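Print this entry | E-mail this entry
2 comments | 0 shares

Rorkadden cell, bench notebook
Oct 24, 2019

Right arm faulted again during the case-loading runs. Third session with the same code. Gripper force limit tripped on close, drive went to hold, and the left arm kept going for 2 seconds before it got the stop. That delay worries me more than the trip does. Both arms are supposed to halt together.

Got through 16 cycles before it happened. Reset, homed both arms, reran at half speed with the Buschmann controller logging everything. Nothing for a while, then the same trip on the way down into the case.
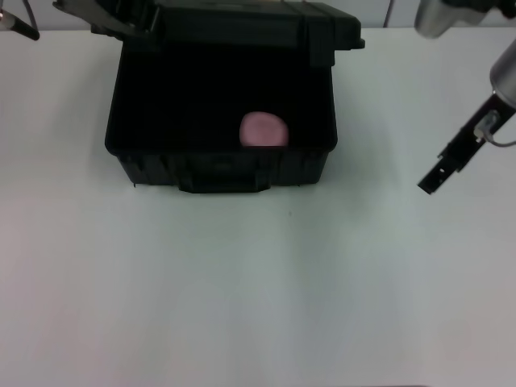

The force limit was set at 300 in the old config and I never changed it when we swapped the fingers. The new ones are stiffer, so a light touch on a hard edge reads as a big spike. The taught path also comes in low from the right, and with the pink piece sitting toward the front of the case, just right of center, the fingers have very little room between it and the front rim. I think they are catching the rim. The lid stands up at the back, so I don't want to move the approach that way either.

Raised the approach height and made the last part of the move straight down. No trips after that, but I only ran it a short time and would not call it fixed.

Stop delay is a separate problem. The log shows the fault message leaving the right controller on time and then waiting in the queue at the Giseck bridge. Message 928 went out ahead of it, and that is only a status update. Faults should not wait behind status. Until the bridge is sorted out:

- one arm powered at a time if anyone is inside the line
- hand on the e-stop for every run, including slow ones
- no unattended cycles

Still to do: wire the stop directly between the two controllers, recheck the force limit with the new fingers, ask Plastton for the finger stiffness numbers.

Recent entries
Finger swap, right gripper
Homing drift after power loss
Giseck bridge firmware notes
E-stop check, April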